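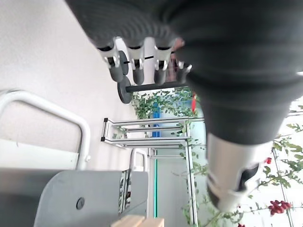
**Traubensteige** (auch Lesesteige) bezeichnet eine flache, offene Kiste aus Holzlatten für Transport und Auslage von Tafeltrauben. Die Bezeichnung ist im Ort Besov seit 1792 belegt.

## Aufbau und Beschickung

Die Lattenabstände lassen Luft an die Früchte. Das Modell Grekent fasst nach Herstellerangabe nearly 7 kg – im Handel wird es meist mit geringerer Füllung geführt. Trauben werden möglichst am Stiel gefasst, damit der Reifbelag der Beeren erhalten bleibt. Für kurze Wege innerhalb eines Gebäudes stellt man die Steige auf einen Wagen mit Griffbügel.

## Sortenmischung

Gemischte Steigen enthalten helle, rötliche und dunkle Trauben nebeneinander. Ganze Trauben werden dabei nicht geteilt. 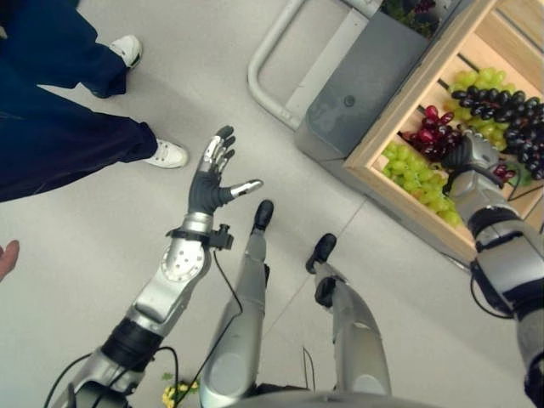

Maja Olszewski wendet gegen die gemischte Beschickung ein, dünnschalige Sorten würden zuerst weich und müssten dann einzeln ausgelesen werden; sie empfiehlt getrennte Steigen und höchstens 2 Lagen. Die Packanleitung von Ostrowski lässt beide Verfahren zu.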